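Open Day at Widetti

I wore my good shoes, which was my first mistake. The Widetti open day was held in the old bottling hall at the far end of Skastent, and between the bus stop and the front door there is a stretch of gravel that has eaten better shoes than mine. By the time I got my sticker (visitor 914, if you please!) I was limping a little and hoping for a chair.

There were no chairs. There was a line, and there was coffee, and there was a young woman in a gray vest who kept telling us the Mansour would be ready in 16 minutes. She'd said it when I came in, and she said it again after I had finished my coffee, in the same cheerful voice. I began to like her a lot.

I should explain why I was there. My mother worked in that hall for most of her life, back when it was bottles, and she used to come home with her hands wrapped in a dish towel. She could tell a cracked bottle by the sound it made against the next one. I'd had the postcard about the open day on my fridge since June, and I kept walking past it thinking, well, I ought to go and see what they've got doing the picking up now.

So they let us in, 13 at a time. My group had a father with two boys, a couple who were plainly on a date, and a man who asked what everything cost. The smaller boy wanted to know if it could beat his brother at arm wrestling. The woman in the vest said they hadn't tried, and the brother put his hand up right away.

They had the Plesis running first - that's the practice program, a made-up room where the arm does its lessons before anybody lets it near real shelves. It had done 2000 lessons, she told us, and it still had bad mornings. You stood at a screen and looked out over the hand as if it were your own. 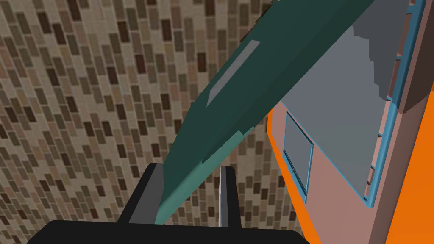
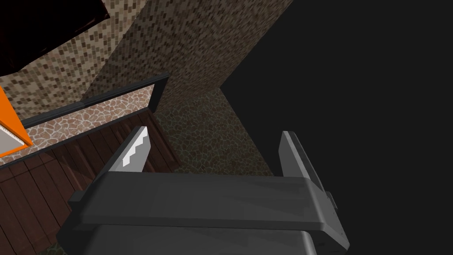

My mother would have hated the wallpaper. I thought that straight off, before I thought anything clever about machines, and I laughed out loud and the man who asked about prices moved away from me. But really, who sits down to build a pretend room and picks all those little brown and tan tiles? She had tiles like that in her first kitchen and spent years saving up to be rid of them. I stood there with my sore feet, looking at the two gray fingers, and I tried to work out which one would be the thumb.

"Do you want a turn?" the woman in the vest asked me.

I said no, I was only looking, and then I heard myself say yes. She gave me a handle about the size of a hairbrush. I squeezed it and the fingers came together on the screen, quick as a mousetrap, and both boys shouted.

"Softer," she said. "Pretend it's an egg."

I pretended it was a bottle. I closed my hand slowly, the way I'd seen it done at our sink a thousand evenings, and waited for the little sound. There wasn't any sound, of course. The bigger boy asked if it was his turn yet, and I told him in a minute - I hadn't put it down.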